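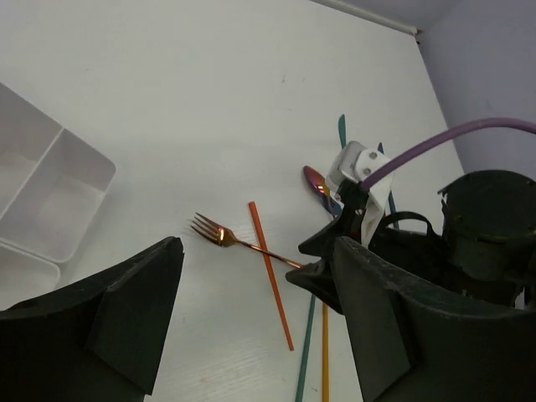

Figure 2.1 Divided container on a white tabletop.

Chapter 2
Portioning and the Divided Tray

Reading time: 6 minutes

2.1 Scope of the chapter

Chapter 1 dealt with the meal as a list of ingredients and a total cost. This chapter deals with the meal as a set of portions. A portion is the amount of one prepared food that is served to one person at one sitting. It has a weight, a volume and a shape, and the three do not always agree. A serving of mashed potato and a serving of leaf salad can fill the same space and differ in weight several times over. A kitchen that plans by weight and serves by volume must know how to move between the two.

The divided tray is used as the working unit from here to the end of Chapter 5. It is common in schools, hospitals and staff dining rooms, and it makes portion volume easy to study, since each food has its own space with a fixed outline. Plates and bowls are treated in Chapter 6.

2.2 Terms

The following terms are used in a fixed sense throughout the book.

Compartment: a space in the tray bounded on all sides by walls.

Divider: a wall shared by two compartments. The top of a divider may be level with the rim or lower than it. Where it is lower, the divider height sets the limit for wet foods.

Brim volume: the volume of water a compartment will hold before it spills over its lowest wall.

Working volume: the volume of food that can be served in the compartment and carried to a table. It is always less than the brim volume for liquids. For stiff foods it can be greater, because the food will stand above the wall.

Fill ratio: the served volume divided by the brim volume.

Carryover: food that has crossed a divider by the time the tray reaches the diner.

2.3 Background

Before divided trays came into wide use, most large kitchens portioned by utensil. The server was given a ladle or scoop of known size and told how many to serve. The method is still sound and is covered in Chapter 3. Its weak point is the level of the fill. A heaped scoop and a level scoop are both one scoop.

The kitchen at Stiridside, which is used for the worked cases in this book, changed from plates to divided trays in 1970. Its records from before the change list food issued and food returned, with no figure for food served. After the change the cooks began to note the fill of each compartment on the daily sheet, at first as a fraction written in pencil in the margin. Those margin notes are the source of the fill ratio as it is used here. They are uneven. Soups and stews were noted nearly every day and breads were hardly ever noted at all, so the early data should not be used to study dry foods.

A second kitchen, at Dekthorpe, used trays of the same outline with lower dividers. The two sets of records are compared in Section 2.6. The reader should keep in mind that the menus were not the same - Dekthorpe served more sauces in the cold months, and its November sheets show carryover on most days.

2.4 Measuring a compartment

Brim volume is measured with water. Set the tray on a level surface. Check the surface in both directions, as a small slope will lower the result for a wide, shallow compartment far more than for a deep one. Fill a measuring cylinder, note the reading, and pour into the compartment until the water reaches the top of the lowest wall. Note the reading again. The difference is the brim volume.

Three points need care.

First, water will stand slightly above a clean, dry rim before it spills. The reading should be taken when the surface is flat with the wall and not when the first drop runs over. Look along the surface with the eye level with the rim.

Second, thin plastic trays flex. A tray that is held in the hand while being filled gives a different result from one that rests on the table. All values in this book are for trays at rest.

Third, compartments in one tray must be measured one at a time, with the others empty. Water in a neighboring compartment can push a thin divider out of line.

Each compartment is measured three times and the mean is recorded. If the highest and lowest readings differ by more than 2 percent of the mean, the set is thrown out and repeated.

2.5 Corners, walls and drafts

The inside walls of most trays are sloped so that the trays will stack. The slope is called the draft. A compartment with draft is wider at the top than at the base, and its volume cannot be found by multiplying the top area by the depth. The error is always in the same direction: the result is too large.

Rounded corners have the same effect, though a smaller one. They are there for cleaning. Food caught in a square corner is hard to remove with a brush and harder to remove by spray alone.

For a first estimate, take the area at half depth and multiply by the depth. For stocks of mixed trays this is often good enough. For any calculation that leads to a purchase order, use the water method in Section 2.4.

2.6 Plan of the remaining sections

The comparison of Stiridside and Dekthorpe follows, with a table of fill ratios for wet, soft and dry foods. Section 2.7 takes up carryover and the effect of divider height. Section 2.8 sets out the Kidovance sheet, the one-page form used in the exercises for recording fill by compartment. Section 2.9 works through a midday service of 101 trays from the kettle to the return rack, including the allowance for food left on utensils.

Readers who already record by volume may pass over Section 2.8, but should read the notes to the form. The column headings differ from those in common use, and the exercises depend on them.

Dekker Course Texts | Contact the editors | Copyright and permissions | Back to top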